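Ticket: folding surface, denim items leaving the stack out of tolerance
Site: Wostosska, laundry and folding room
Opened by: Mircea Tudose
Priority: low
Status: closed, with one item carried over

Reported problem

Folded jeans do not fit the shelf inserts. The inserts are the Grotby ones, 29 cm wide, fitted in April. Shirts and towels go in without trouble. Jeans folded by the same person on the same surface come out too wide at the hem end and catch on the side of the insert. Once one pair catches, the pile above it leans and has to be taken out and redone.

Checks already done before opening the ticket

Insert width measured at front and back: 29 cm at both. Not the insert.
Shelf level checked with a spirit level. Not the shelf.
Jeans folded by a second person from the written instructions: same fault.
Jeans folded after pressing: same fault, slightly less of it.

Log

Entry 1

Asked for the instruction sheet in use. It is the Jellitz sheet, version 5, which covers trousers on one line: "Lay flat, fold leg on leg, fold in three." There is nothing on it about aligning the legs. The sheet was written for work trousers with a plain pressed hem, and those fold square even if the legs are a little apart at the start.

Entry 2

Looked at the dark denim on the surface with the legs still open.
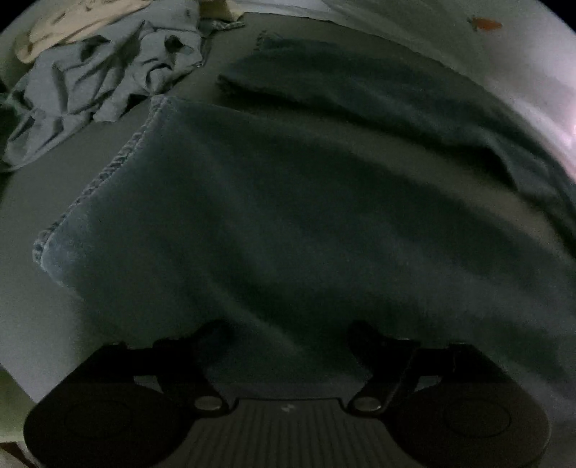
Fig. 1. Dark trousers laid out, legs apart, before the first fold.

The nearer leg lies mostly flat. The farther one curves, and the lower corner of its end is bunched. If it is folded over in that state the bunched corner ends up inside, and the hem end will be thicker than the rest. The puckered hem adds to it, as a ridged edge does not slide against cloth the way a flat one does.

There is a long diagonal crease on the nearer leg as well. Tested separately on a spare pair: a crease like that, left in, moved the final width by less than 5 mm. Not the cause, but worth smoothing out while the hand is there.

Entry 3

Trial on the spare pair, medium weight denim, one person folding.

a) Legs apart, folded as the sheet says. Too wide for the insert.
b) Both hems pulled level first, farther leg straightened from the waistband down, then folded. Fits.
c) As b, but with the hem corner left tucked under. Catches on the left side.

Repeated b on different pairs, 14 folds altogether. All went in. Result accepted.

Entry 4

Ayala asked whether weight of cloth matters, as the light wash pairs were said to be worse. Checked the surface where those are handled, next to the finished pile.
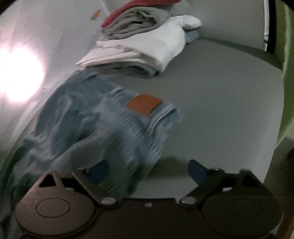
Fig. 2. Light-blue jeans with brown waistband patch; folded stack behind.

The leather patch is stiff and the fold should not go across it. On the spare light pair, turning the waistband so that the patch lies flat and faces up removed the remaining bulge. Cloth weight made no difference that could be measured.

Second point from the same check - the white garment in the stack is bunched. A bunched item low in a pile will tilt whatever is put on top, jeans included, and that could be taken for a folding fault. Refold before adding denim.

Entry 5

Request from Ayala to order wider inserts. Declined for now. The wider size needs the uprights moved by 300 mm and would leave the end bay unusable.

Cause

Legs not aligned at the hem before the first fold. Secondary: hem corner tucked under, and fold line crossing the waistband patch.

Fix

Replace the trousers line on the sheet with the following:

Lay the jeans flat, patch up.
Pull both hems level and open out any bunched corner.
Smooth each leg from waistband to hem.
Fold leg on leg, then in three, keeping clear of the patch.
Check the top of the pile is flat before adding.

Carried over

Version 6 of the Jellitz sheet to be printed and put up by the folding surface. Old copies to be taken down - there is one inside the cupboard door too. Assigned to Tudose.

Closed 2018-11-24. Reopen under the same ticket if a pair folded to the new steps still catches.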